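Drorberg Neighbors Board > Arts, Music & Local History > The Flemwood Street sound walk - worth doing?

Started by porchlight_pam
August 2, 2026

Has anyone done the audio walk on Flemwood Street yet? My sister is visiting next weekend and she's a big radio person, so I thought we might give it a try. The flyer at the library says you pick up headphones at the old Shetty bakery building and walk down to the bridge while people who grew up there talk in your ears. Is it good? Is it long? She has a bad knee.

--

dutchelm77 wrote:

Did it Thursday with my wife. It's 40 minutes if you walk at their pace and more like an hour if you're us, because she stops at every window. I liked it a lot! The part outside the shoe repair place got me. A woman is talking about waiting there for her father to finish work, and you can hear the bell on the door (the recorded one), and I turned around to see who was coming in.

For the knee, there are benches at the church and again by the bank, and you can pause the thing whenever you want.

--

marlow_b wrote:

I'll be the grump. I grew up on Flemwood, 424 to be exact, upstairs, and I couldn't find my street in it. Everybody in the recordings is so wistful. Where are the trucks? Where's the yelling? We had a neighbor who practiced trombone with the windows open and my mother used to bang on the pipe with a spoon. What they made is very pretty, and it sounds to me like somebody who moved here in their thirties and fell in love with the cornices.

Also the music. So much piano.

--

dutchelm77 wrote:

There are trucks! Stop five, by the loading dock. But ok, I'll give you the piano.

--

tinroof_ellen wrote:

I went to the talk Lindsay Brunton gave before it opened (she's the one who recorded it) and she said she collected over 400 hours of tape and the hard part was throwing most of it out. So your trombone may well be in there somewhere, marlow. She's also from Flemwood, by the way, lived above the Lellow theater until she was twelve or so. I don't think the cornice crack is fair.

We did a listening evening at my place afterward with a few people from the block, playing the stops back on a speaker and arguing over which corner was which. I cleared off the big table so we could spread out the maps and old photos.
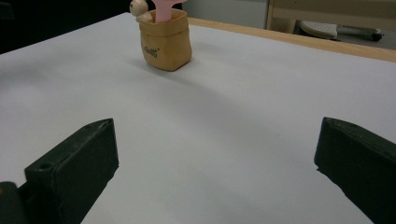
The white table, Saturday.

Anyway, what came out of it was that three of us remembered the fish market on the north side and two swore it was on the south side. One person got up and left over it! (She came back, she'd gone to call her brother.) The brother says north. I would have paid money to have that conversation in the walk itself.

--

marlow_b wrote:

Fine, I take back the cornices. I didn't know she was from there. But the fish market was on the SOUTH side, next to the key shop, and I'll say so to anyone's brother.

I still think a sound piece about a loud street ought to be loud. You can be fond of a place and let it be ugly for a minute. The old radio series they ran about Lellow Park had a whole section of two guys fighting over a parking space and it was the best thing in it.

--

kettle_and_fern wrote:

North side. Sorry. My aunt worked there.

I'm somewhere in the middle on the walk. First half is wonderful, then around the bank it turns into a history lecture and I started thinking about lunch. The voices are what I came for, and the narrator keeps stepping on them. She has a nice voice but let the people finish!

One tip, do it in the morning. The left side of the street gets full sun after noon and there's no shade at all until 549, where the awning is.

--

porchlight_pam wrote:

Well this is more than I hoped for, thank you all. Morning it is, with bench stops, and I'll report back on the trombone situation. Do you have to book the headphones?

--

dutchelm77 wrote:

No booking, just leave them an ID at the desk. You can use your own phone too, but the headphones they lend you are better than mine. It runs until December, so if the weekend turns out to be a scorcher you can always wait for her next visit.

--

marlow_b wrote:

Stop three has one good laugh in it, a man named only as "Eddie's cousin." I'd have listened to an hour of him. Pam, tell me which side your sister thinks the fish market was on.

--

porchlight_pam wrote:

She's from Ohio, she has no opinion on the fish market.

--

marlow_b wrote:

South, then. I'm putting her down for south.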